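Wendmont Knitwear Sorting Set: data card

Version 5, December 26, 2024
Maintained by Mirjam Hofstetter, Benbridge

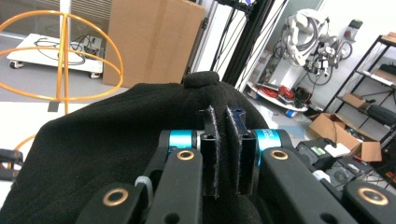

Scope

The set covers small knitted items handled one at a time: hats, caps, neck warmers, gloves, and single socks. Each record pairs an item with its type, main color, fabric, and the bin it was assigned to. Woven clothing is out of scope, as are scarves longer than an adult's arm span.

Contents

Item records: 440
Handling clips: 2,290
Type labels: 28
File layout: one folder per item, with clips in the subfolder "handling" and labels in item.csv

Type labels

Labels follow the Rotilik list, with two changes. "Beanie" and "cap" are merged into "hat, knitted" when the brim is folded under or out of view. Trim at the crown (pompom, knob, tassel) is recorded in the "trim" field and never changes the type. If the trim cannot be identified, enter "trim, other".

Color is the main color only. Black, navy, and charcoal were often confused in version 4. All dark items were relabeled in August under a single lamp, and the old values are kept in color_prev.

Fabric has three values: smooth, fuzzy, ribbed. Use the outer face. Lining is ignored.

Placement

Hats go into the bin crown up. Gloves are paired before binning; a single glove gets the label "glove, unpaired". Socks are not paired.

Known problems

Dark knits lose stitch detail, so ribbed items may be labeled smooth.
Item IDs starting with WT came from the Wattimena donation and have no size field.
Neck warmers folded flat are sometimes labeled as hats. Check the clip before relying on the CSV.
Gloves with cut fingers have no label of their own yet.

Corrections

Send the item ID, the field name, and the proposed value to Mirjam Hofstetter. Changes to type labels are held for the next version.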